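Grastex 4 Stovetop Pressure Cooker

Item no. GX-4-32. Replaces the Nekier 4.

The Grastex 4 is a four-quart stovetop pressure cooker with a stainless steel body, a bonded aluminum base and a bayonet lid. It is sized for two to four portions of soup, beans or braised meat. It works on gas, electric coil, ceramic and induction.

## Specifications

| | |
|---|---|
| Capacity | 4 qt |
| Maximum fill, soups and stews | 2/3 |
| Maximum fill, beans and grains | 1/2 |
| Pressure settings | low, high |
| Base | bonded aluminum, induction-ready |
| Gasket | silicone, Flarnov type F |
| Warranty, body | 59 months |
| Warranty, gasket and valve | 4 months |

## Use

Add at least one cup of liquid before closing the lid. Turn the lid clockwise until the handles line up, then set the valve. Start timing when the indicator pin is fully raised. Soaked black beans take nine minutes on high, with natural release. A whole chicken cut into pieces takes 12 minutes.

Thicken with starch or dairy after the lid comes off. Don't deep-fry in this cooker under pressure.

## Cleaning

The body and basket are dishwasher safe. Wash the lid, valve and gasket by hand in warm water with a mild detergent. The cotton handle sleeves (sold in pairs, part GX-S) can be machine washed at 40 °C. Air dry.

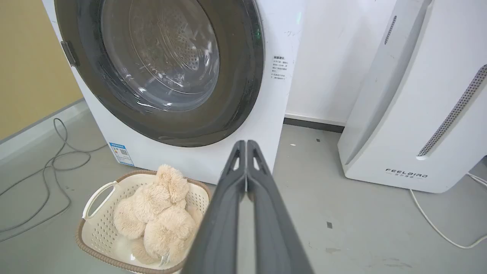
*Front-loading washer, door closed.*

Store the lid upside down on the pot so the gasket isn't compressed. Replace the gasket every December, or sooner if steam escapes at the rim. Gaskets from the Nekier 4 have a different profile and do not seal in this lid.

## In the box

- Pot and lid
- Steamer basket with trivet
- One spare gasket
- Recipe booklet, 32 pages

## Ordering

Sold through Vukadinović Kitchen Supply. Case quantity is four. Spare valves ship separately from the cooker and need their own order line.

Page revised 2023-10-19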